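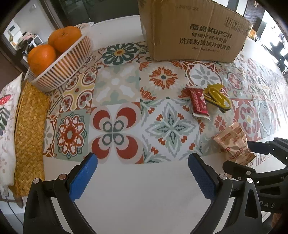 Wistevthorpe Neighbors Help Board
Home > Kitchen & Table > Cleaning

How do I get candle wax out of a tablecloth without making it worse?
Posted by Plundeck, 15/11/2022

I have a cotton tablecloth that belonged to my aunt, or at least came out of a drawer in her house, which in my family amounts to the same thing. Last night a red taper candle leaned over during dessert and emptied itself onto the cloth. I was two feet away and did nothing useful.

So now I have a puddle of hard red wax the size of a playing card, plus several drips leading away from it toward the salad. The cloth is off-white, washes fine in warm water, and has never been ironed by me. My aunt presumably ironed it weekly.

My sister says freeze it. My neighbor says iron it. These seem like opposite instructions, and both of them were very sure. I've also seen a page that says to pour boiling water through it from a height, as if I were making coffee for a giant.

What I'd like to know:

Freeze or iron?
Does the red come out, or only the wax?
Can it go in the dryer at any point?

I need the cloth back in service by December, when the same people are coming over and will be looking for the spot. No, I don't want to put a bowl on it. There is already a bowl on it, covering something from before my time.

Sorted by: most helpful

Grigaitė

Your sister and your neighbor are both right, they're just describing different halves of the job. Freeze first, iron second.

Fold the cloth so the wax is on the outside, put it in a plastic bag, and leave it in the freezer until the wax snaps when you bend it. An hour does it in mine. Then lay it on something hard and lift the wax off with the back of a butter knife or an old plastic card. Go slowly. You're trying to pop it off in flakes, and if you saw at it you'll pull threads, and then you'll have a different post to write.

You'll be left with a greasy, pinkish patch. Put a few layers of plain white paper towel under it and a few on top. Plain means plain. I once used the holiday kind and transferred a very clear row of snowmen onto a napkin. Set the iron to low, no steam, and press for a few seconds at a time. Move to clean paper as soon as you see wax coming through. Keep going until the paper stays clean, and then do it once more from the back.

The red is dye, and it's a separate problem. Dab rubbing alcohol on with a white rag, working from the outside of the stain in, after trying it on a corner of the hem. Then liquid detergent straight on the spot, let it sit while you do something else, and wash it at the warmest setting the cloth normally gets. Hang it up to dry and look at it in daylight. If there's still pink, repeat the alcohol and the wash. No dryer until it's completely gone — heat will set whatever is left, and then you really will need the bowl.

I've rescued 3 cloths this way and lost one, which was a rayon blend and probably had it coming.

toven_upstairs

just boil it. big pot, cotton can take it, wax floats to the top. worked on mine, although mine was white wax and also it was a dish towel

don't pour the water down the sink after or you'll be back here asking about drains

Comments on this answer:

Grigaitė: Please don't boil an old cloth with red wax on it. You may get an evenly pink cloth.

toven_upstairs: some people like pink

Wistev Laundry Retired

I worked in a hotel laundry and we had wax every banquet season. The first answer is good. I'd add a couple of things.

If there is any embroidery or printed pattern near the wax, test the alcohol on that too. Old prints can lift, and a faded patch in the pattern catches the eye more than a faint stain would.

Check the cloth for a label before ironing. Plenty of "cotton" tablecloths have polyester in them, and some have a coating on the back that will stick to your iron and stay with you for years. If it feels slick underneath, skip the iron and use a hair dryer on warm with the paper towels.

For next time, dripless candles do drip, only less. A saucer under the holder costs nothing.

Plundeck (original poster)

Froze it, flaked it, ironed it, two rounds of alcohol. The big patch is gone. One of the drips is still faintly there if you know where to look, and my sister knows where to look. It's on the line now for another try tomorrow.

The thing under the bowl did not come out. It's gravy, I think.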